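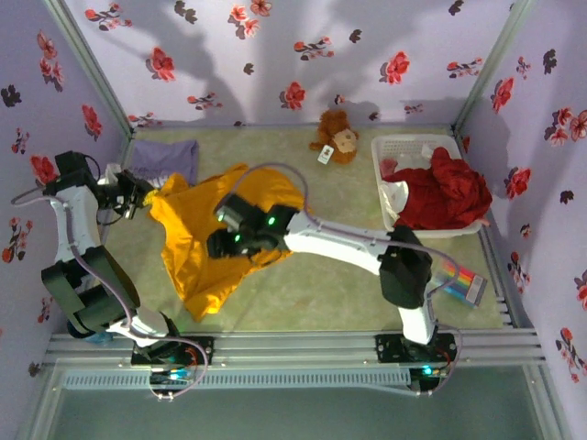

Somtochukwu Eze would like everyone to stop talking about pirates for five minutes. The boats with the ladders and the rifles are real, he told me when we spoke in October, but the trouble usually starts in an office on shore, with a crew list and a sailing time that somebody was paid to pass along.

I'd called him expecting sea stories (I got a couple, don't worry). He spent 17 years in shipping security, first at Vachon and then running guard schedules for tankers going in and out of Lultik, and he talks fast. "You can put wire on the rail, you can put men on the bridge," he said. "If the other side knows what hour you drop anchor, they just wait."

So what does he tell owners to do? Mostly dull things. Change the anchorage. Keep the crew list to a handful of people. Pay the port clerks on time. He laughed at that one, but he meant it — a clerk who hasn't seen wages in months is easy to buy. "I have seen a whole route sold for 400 dollars."

I asked about Vivix, the tracking system a lot of the smaller lines have signed up for. He likes it more than I thought he would. "It's good. It tells you where the ship is. Now ask who else is looking at the screen." 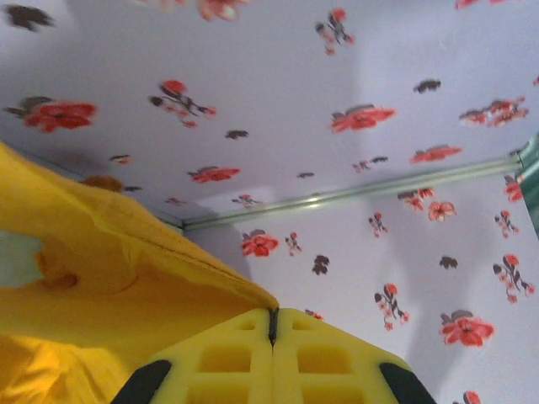
Yellow fabric and flowered wallpaper.

We got on to ransom, and he slowed down a bit. He won't discuss amounts. What bothers him is the sailors who come home and get nothing afterward, no doctor, no call from the company. After one case he phoned each family himself, and some of them had heard the news on the radio first!

Does he still go to sea? "My wife says no." Then, after a pause: "Short trips." He's due back in Lultik next month to train a new group of watch officers, and he was still arguing with someone about the classroom when we hung up.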